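Search talks and notes

Reading a Pale Tabletop – speaker notes
Volker Gerlach, Jalholm, June 2025

Slide 1. Scope
Talk runs 16 minutes. Subject is the inspection of light-coloured wooden work surfaces before oiling. Dark timbers are left to Tatiana Bartoš in the next slot. Do not take questions on varnish yet.

Slide 2. Light first
Turn off the overhead lamps. Put your eye low, near the height of the edge, and look along the surface towards the window. Marks that vanish from above will often show at this angle. Repeat from the adjacent side. At Plindport we logged 127 tops in January, and 17 were sent back for marks missed under ceiling light.

Slide 3. Grain or damage
Grain lines bend, fade and pick up again. A scratch crosses them without regard to their direction. Oval figures, where the lines loop round a lighter patch, are part of the wood and must not be sanded "flat". Pause here. Someone always asks.
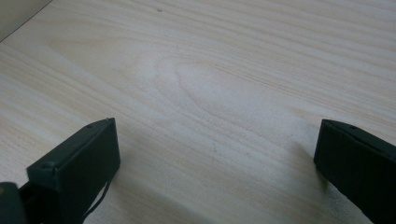 Slide 4. Small marks
Point out the oval in the grain, then the short thin mark just below it. Scratch or pencil? Leave the question open for a moment. Then the tiny dark speck further back: a small knot or a bit of dirt. Test order for both:
1. Dry cloth.
2. Soft rubber, along the grain.
3. Damp cloth, then wait 15 minutes.
4. Fine paper, only if the mark is still there.
Record the step at which you stopped.

Slide 5. The log
One line per mark – position, length, step reached. Sketch the nearest grain figure as a reference point. Measurements from the edge are less use once a top has been trimmed. Hand out the Toltadwood sheets now.

Comments (3)

Raíssa Leite: Does the rubber leave a shine on unoiled wood? Ours did.

Volker Gerlach: It can if pressed hard. Wipe with a damp cloth and let it dry.

Vlastimil Havlíček: Is the log sheet available in A5?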